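Teaching the arm to pick up a rake

26 August 2019

I have finally gotten to the fun part of the Bunach project, the part where I hold a controller in my hand and the robot does what my hand does! I spent most of February reading about this and it still made me laugh out loud the first time the wrist turned when mine did.

The way I'm doing it is pretty simple. I drive the arm through one task from start to finish, the software saves every move, and then I do it again with the toy in a slightly different spot. So far I have 70 good runs saved, and almost 20 more that I threw out (mostly me closing the fingers too early and pushing the toy away).

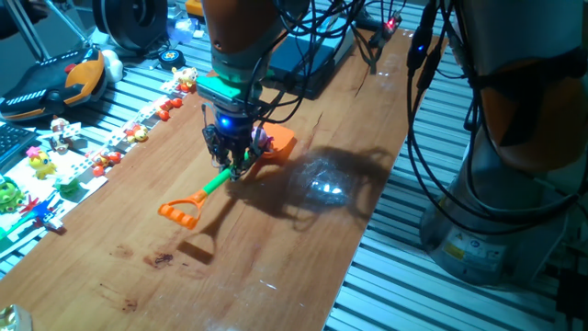
The green and orange rake in the gripper, with the rest of the toys lined up on the left.

The rake has become my favorite. A duck is a lump, you can grab it any old way, but a long shaft wants to swing, so where you pinch it matters a lot. I tried going in fast and I tried going in slow, and slow wins by a mile. I also learned to stop looking at my own hand. Watch the fingers on the robot and your wrist sort of figures it out – such a strange, great feeling.

Next up is training on what I have. I'm calling the first model Lolto, and I'll hold back 2 of the toys to see what it does with something it hasn't been shown. More when it's done!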